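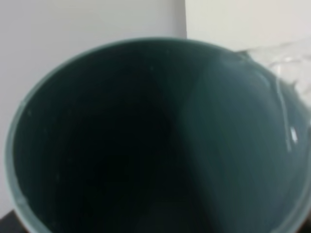 Figure 4. Open container, viewed from above.

4.2 Descaling the Rurnel 26 countertop kettle

Descale every October, or sooner if the fill light flashes amber.

1. Unplug the base and let the kettle cool for 15 minutes.
2. Lift off the lid and remove the mesh filter.
3. Mix 2 sachets of Ornero descaler with cold tap water in a separate container. 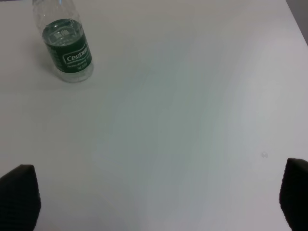
Figure 5. Bottled water, green label.

4. Pour the solution in up to the grey line. Do not boil.
5. Leave to stand, then empty into the sink and rinse twice.

CAUTION: Do not use bleach or immerse the base. 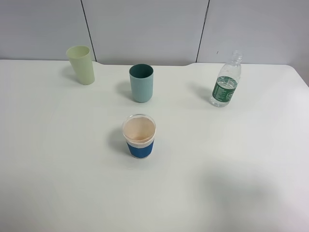
6. Refit the filter with the tab facing the spout.
7. Boil one full kettle of fresh water and discard it.

NOTE: Replacement filters are part no. 2449.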